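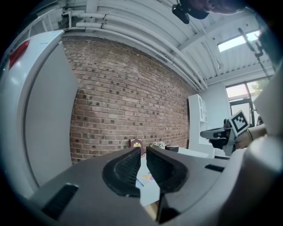

技术支持 > 手持夹爪套件 > Jirix 双手套件 > 首次使用与桌面任务录制

打印本页 | 通过电子邮件发送本页

最后更新:9月

Jirix 双手套件首次使用与桌面任务录制操作指引

一、适用范围

本指引适用于以租用或购买方式取得 Jirix 双手手持夹爪套件的单位，内容涵盖开箱核对、场地布置、接线、标定、录制及数据提交。采用 Usutov 上门标定服务的单位，可略过第五节，但仍须完成第六节所列的试录。

操作人员应为年满十八周岁、双手活动无碍者。首次使用前，须由本单位指定的负责人对照本指引带教一次。套件仅供室内使用，不得用于夹取刀具、明火器具、盛有液体的敞口容器及活体动物。

二、开箱核对

套件装于一只硬质运输箱内，随箱附有装箱单。收货后请在当日完成核对，并将签字后的装箱单扫描件发送至租赁联络人。核对时请注意以下事项：

1. 左、右夹爪的机身编号应与装箱单一致。同一套件的两只夹爪已成对标定，不得与其他套件混用。
2. 指端橡胶垫应贴合牢固，纹路清晰。垫面如有开裂或翘边，请勿自行用胶水粘补，应申请更换。
3. 标记块各面的黑白图案应完整，无划痕、无污渍。不得在标记面上粘贴标签或书写编号。
4. 线缆接头的针脚应平直，外皮无破损。
5. 备用橡胶垫、绑带及清洁布单独装袋，置于箱盖内侧。

缺件或损坏须在核对当日报告，逾期视为收货完好。联络人 Quyên Bạch 负责受理缺件登记，来函请注明套件编号 1594 一类的四位数字，该编号印于箱体侧面的铭牌上。

三、场地布置

桌面任务宜在稳固的平面桌上进行，桌子可靠墙放置。桌面以浅色、不反光者为佳。玻璃桌面须加铺桌布后方可使用，并用夹子固定桌布四角。

操作人员站立于桌子长边一侧，身体与桌沿之间保留可放置收纳盒的距离。任务中如需使用地面上的盒子，应将盒口完全打开，盒盖向外翻折，并确认操作人员双脚与盒子互不妨碍。

墙面有砖纹、挂画、书架等固定物者，无须遮盖。Woletti 采集软件依靠环境中的静止特征估计夹爪轨迹，纹理丰富的墙面通常有利于跟踪；大面积纯白墙面则可能导致跟踪丢失。天窗和窗户的直射光若落在桌面上，应拉上窗帘或另择时段录制。

桌面物品按任务单摆放。与任务无关的装饰物可以保留，但在同一批次内不得移动。每批录制开始前，应拍摄一张桌面照片存档，作为后续批次复位的依据。

四、接线与穿戴

1. 确认采集主机处于关机状态，将左、右夹爪线缆分别接入对应接口。
2. 操作人员先穿戴绑带，再拿起夹爪。线缆应沿前臂走线，经上臂引向身后，由绑带收拢。
3. 双臂完全前伸，检查线缆是否绷紧；再将双手收至胸前，检查线缆是否垂落至指端活动范围内。两种姿势均应留有余量。
4. 地面上的电源线及网线应沿墙敷设。确需横穿通道时，须加盖过线槽。
5. 接通主机电源，待 Woletti 主界面左右两侧的连接标志均变为绿色后，方可进入下一步。

如仅一侧标志为绿色，请先关机，再重新插接另一侧线缆。不得在通电状态下反复拔插，由此造成的接口损坏不在保修范围之内。

穿着方面，建议选用短袖或袖口贴身的上衣。手表、手链及较宽的戒指应取下。

五、标定

标定在每个工作日首次录制前进行一次，更换操作人员后无须重做，更换桌子或移动桌子后必须重做。

1. 在 Woletti 中选择“双手标定”，输入套件编号。
2. 双手握持夹爪，使标记块朝上，保持静止，直至听到提示音。
3. 按屏幕指示，先左后右，依次将指端轻触桌面上的标定点。触点时夹爪应处于闭合状态。
4. 完全张开指端，再缓慢闭合，重复至进度条走完。动作中途不得停顿。
5. 屏幕显示“通过”后保存结果。若显示“未通过”，请用清洁布擦拭标记面和镜头，然后从第二步起重做。

连续三次未通过者，请停止操作并联系 Usutov 服务台。服务台工程师 Adebayo Obi 将通过远程方式查看标定记录；如判断须返厂，由我方安排取件。

六、试录

正式录制前须完成一次试录。试录任务统一为“拾取小册子并放入盒中”，操作次序如下：

1. 双手持夹爪置于起始位置，右手夹爪靠近小册子，左手夹爪停于盒口附近。
2. 开始录制，静候提示音结束。
3. 右手夹爪缓慢前移，两指分置于册子边缘两侧，闭合后平稳提起。
4. 将册子移至盒口上方，左手夹爪可协助压住盒盖。
5. 张开右手夹爪，使册子落入盒内，双手返回起始位置，结束录制。

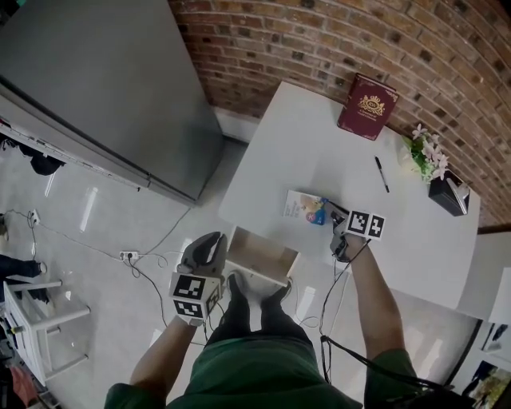
图2 双手各持一只夹爪进行桌面操作，右手夹爪置于桌面，指端朝向折叠小册子。

拾取薄型物品时，指端应贴近桌面，夹取角度由操作人员自行掌握。若物品滑落，请勿中止录制，应就地重新夹取，并在备注栏中选择“二次夹取”。物品落至地面的，该条记录作废，复位后重录。

试录结束后，在回放界面检查下列各项：

- 左右画面时间轴是否对齐；
- 夹爪轨迹有无突跳；
- 指端开合曲线是否与画面动作一致；
- 标记块是否长时间被手臂或物品遮挡。

有任何一项不符合要求，应重新试录。全部符合后，由负责人在软件中点击“准许录制”，正式任务列表随即开放。

七、正式录制

任务单由委托方下发。以 Quách 培训教室使用的任务单为例，全单共 13 项任务，按难度排列，前段为拾取与放置，后段为翻页、叠放及双手传递。操作人员应按单上的次序完成，不得自行调换。

录制期间，其他人员应在操作区以外走动或站立。确需进入操作区递送物品的，应在两条记录之间进行。交谈可以照常，软件默认不保存声音。

每次连续录制以一节课时为限，其后应放下夹爪休息。操作人员出现手腕酸痛、麻木时，应立即停止，当日不再安排录制。夹爪暂不使用时须平放于桌面内侧，指端朝向墙面，严禁悬挂于线缆上。

八、数据检查与提交

一批录制结束后，Woletti 会自动生成批次报告，列明有效记录、作废记录及待复核记录。某租用单位在首个租期内提交记录 3504 条，其中经复核采用 1321 条，落选记录多数因起始位置不统一所致。各单位应对此予以重视，建议在桌面上用可移除胶带标出双手起始位置。

待复核记录由本单位负责人逐条处理。复核意见仅可选择“保留”或“作废”，不得剪辑画面。提交前请确认画面中未出现证件、账单、屏幕上的私人信息；凡有他人入镜的，应事先取得其书面同意，同意书由本单位自行留存。

提交操作须在有线网络下进行。上传过程中请勿合上主机盖板。上传完成后，软件给出回执编号，请将其填入租用登记表。

九、清洁与归还

指端橡胶垫用微湿的清洁布擦拭后自然晾干，不得使用酒精。标记面及镜头仅可用干布擦拭。线缆按原有弯折方向盘绕，放入箱内对应槽位。

租用套件应在租期最后一日营业时间内归还。租期末日为星期日的，顺延至下一个营业日，不另计费。归还时由 Xuân Lục 当面验收，验收项目与开箱核对相同。橡胶垫的正常磨损不收取费用；标记块破损、夹爪外壳开裂及线缆断裂，按租用合同附件所列价格赔付。

十、培训与咨询

首次租用的单位可申请半日带教课程，由 Phong Trình 或 Ngân Châu 主讲，课程包含一次完整的标定和试录。申请应随租用登记表一并提出，并注明参训人数及场地条件。课程费用已列入首期租金，续租单位如需再次参训，另行报价。

咨询技术问题时，请随函附上套件编号、软件版本及最近一次标定记录。涉及合同和费用的问题，请直接联系租赁联络人。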